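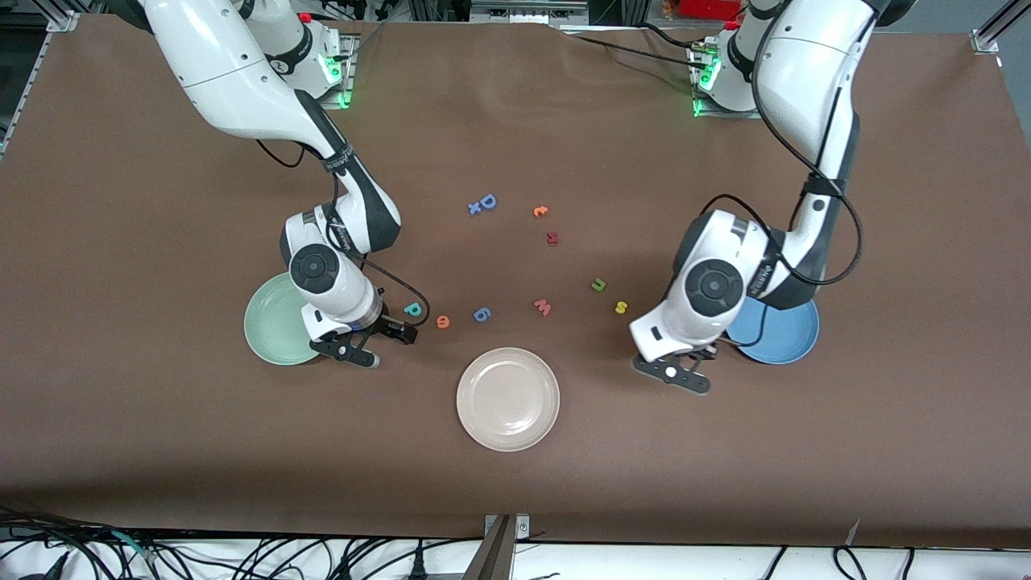
Fig. 6. Three round plates on a brown tabletop, with small colored pieces between them.

6. Preparing the table for a sorting game

This section explains how to set up the Pitora sorting game for one table. Please read all the steps before you open the bags. The rules of play are in section 7.

You need:
One Pitora base set (200 pieces, mixed colors)
Plates or shallow bowls, one for each player
A flat table with a matte surface
The turn cards and the sand timer from the box

6.1 Choosing the table

1. Choose a table which every player can reach across without standing up. For small children a low table is better.
2. Wipe the table and let it dry fully. Pieces stick to a damp surface and are hard to pick up with the fingertips.
3. Remove any tablecloth. The pieces slide under the folds and the game stops while everybody searches.

Note: A glossy table also works, but under a strong lamp the yellow and the white pieces can look the same. If you have only a glossy table, switch off the lamp directly over it.

6.2 Placing the plates

1. Put one plate in front of each player, a hand's width from the edge.
2. Check that each plate stands flat. A plate that rocks will throw out the pieces when a child drops them in too fast.
3. Leave the middle of the table free for the pieces.

Paper plates are allowed, but they move easily. Put a small ball of modeling clay under each one – this was the advice of Nkechi Eze, who tested the game with her first-grade class in Cestbridge, and we use it since then.

6.3 Putting out the pieces

1. Take a small handful of pieces from the bag. Do not pour from the bag directly.
2. Spread the pieces over the middle of the table with a flat hand. No piece should lie on top of another.
3. Turn the pieces so that the colored side is up.
4. Keep the bag closed and under the table until the first refill.

CAUTION: Small parts. The pieces are not suitable for children under 3. Count the pieces back into the bag after every game.

Note: The school edition has 1,000 pieces in separate bags. Open only one bag for each table. If two bags get mixed, it does not harm the game, but the counting at the end takes much longer.

6.4 Before the first turn

1. Give each player one turn card, face down.
2. Stand the sand timer where all players can see it, but not between the plates.
3. Ask the youngest player to turn over the first card.

If a piece is missing or broken, write to Chi-keung Shih at the Ulteck parts desk. Please give the color of the piece and the number printed inside the box lid. Single pieces are sent free of charge – whole bags must be ordered.

Continue with section 7, Rules of play.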